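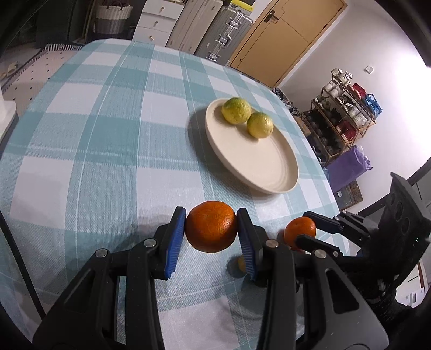 Oranges, and a pair of lemons on the cream plate, Onedlow fruit table, Isby

Onedlow Fruit Table: progress report to the Rastogi small grants fund

Hello again from Isby! You asked for a report at the halfway mark and February has come round faster than I'd planned for, so I'm writing this at the fruit table itself with a cup of tea and the receipts in a shoebox at my elbow. The short version is that we're open, people are bringing fruit, people are taking fruit, and there is money left. The longer version follows, and it does wander a bit.

For anyone at your end who's new to the file: Onedlow is a swap table for backyard produce. If you've got a lemon tree that's gone berserk you bring the lemons, and if you've got no lemon tree you come and get some. No money changes hands, and you don't have to bring anything to take something. I was told that last bit would sink us. So far it hasn't, though we did have one very lean fortnight in spring when I was buying apples out of my own purse so the table wouldn't look sad. (Not claimed. I know the rules.)

The money

The grant was $3,000. The biggest single spend was the shelving and storage, which we got through Zollmont, the second-hand office and shop fittings place out past the railway crossing. They let us have the lot for $300 including delivery, and the driver carried it in as well, for which he got a bag of mandarins. The table was a gift. Crockery came from op shops and from my own cupboards. Insurance and the room hire are the dull part of the spreadsheet and you'll find them there on the second tab, all paid up to the end of the financial year.

I had $200 in the budget for printing and have hardly touched it. A handwritten sign on the gate did more than the flyers ever did. With your blessing I'd like to move what's left of that line over to jars, because autumn is coming and I want to be ready for the figs this time.

The room

It's a room with a few jobs, and you can tell. The wooden rack has the white cups and bowls along the top, where I can reach them while the kettle's going, and the tape or bundles live on the middle tiers, red and blue. We use the red for "eat today" and the blue for "will keep", a little strip on the side of each box. It started as a joke between me and the label maker that never worked and now everyone does it.

The chest of drawers by the door holds tea towels, string, paper bags and all the pens that don't write. The woven basket next to it is where clean cloths go between washes. Then there are the suitcases, the beige one and the silver one, which I use to carry spare crockery to the school fete and back. They lean there because there's nowhere else for them to lean. If you're keeping a list of wishes, a cupboard with doors is on mine! I've measured up and asked Zollmont to ring me if something comes in.

The floor still wants doing. I said in the application that we'd have a mat down by the rack and we do, a patterned brown one, so please tick that off, but the patch under the window is rough and I'd like to get to it before the cold weather.

The plaid cloth was a bit of an argument. I had a plain white one to begin with and every pomegranate that came through left its mark. The light blue with the white running through it forgives a lot more, it washes well, and fruit looks lovely on it, oranges especially. I've since bought more of the same cloth so there's always one dry.

What comes in 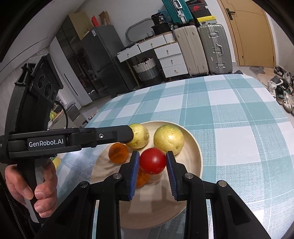 Sorting is the part of the job that's grown the most since I wrote to you last. I'd pictured people putting their things down and going home, and me tidying up at closing time. What really happens is that a fair bit of what arrives is perfectly good and doesn't look it, and if it goes out in a heap with the shiny stuff it gets left behind. So now the old and the new share a plate: yellow fruit with creased skin and the odd brown spot, sitting right alongside something as glossy as a red cherry tomato. People pick up the tomato, and while they're there they notice the others. I know it sounds daft, but since we started plating things up in small mixed lots instead of by the crate, the compost bin has been a good deal lighter. The light wood-look plate with the pale rim is the favourite for this. Citrus that's gone a bit soft will very often juice better than the firm ones, and I say so to anyone who'll stand still.

We had 36 households on the contact sheet at last count. That's the target you and I agreed for the whole year, so I'm chuffed. Most live within walking distance, which was the idea, and a few drive in from the farms with boxes on the back seat. I don't ask who's giving and who's taking, so I can't give you that split, and I'd rather not start if it's all the same to you.

What hasn't gone well

Opening hours. I promised mornings and mornings don't suit anyone with a job. We've shifted to four in the afternoon until the light goes, and it's been much busier. The form says mornings, so consider this me telling you.

The cooking sessions are behind as well. I've run the marmalade one (sticky, loud, a great success) but the pickling one got put off because the stove in the kitchen next door was out of action, and the preserved lemon one is waiting on enough lemons all turning up at the same time. A couple on a plate won't fill a jar. I still think we'll fit them all in before the year is out.

And tomatoes. I hadn't allowed for tomatoes at all, it says "fruit" on the sign and I thought we'd be knee deep in citrus and stone fruit. Small ones come in by the bagful at this time of year and they roll, so they need a rim. Hence the plates, and hence the line in the spreadsheet that says "plates, more".

Next few months

Jars, if you say yes to moving that bit of money. The rough patch of floor. The pickling session, with a date on the gate as soon as the stove is sorted. I'd also like to get a pruning afternoon going in winter, because half the trees round Isby haven't been cut back in years and the best fruit is up where only the parrots can get it.

Please do come and visit if you're passing. Four o'clock is best, bring a bag, and come round the side because the front door sticks.

Share this report: 12 shares | 4 comments

We use cookies to help this site run properly. By continuing to browse you agree to our use of cookies. Accept | Manage settings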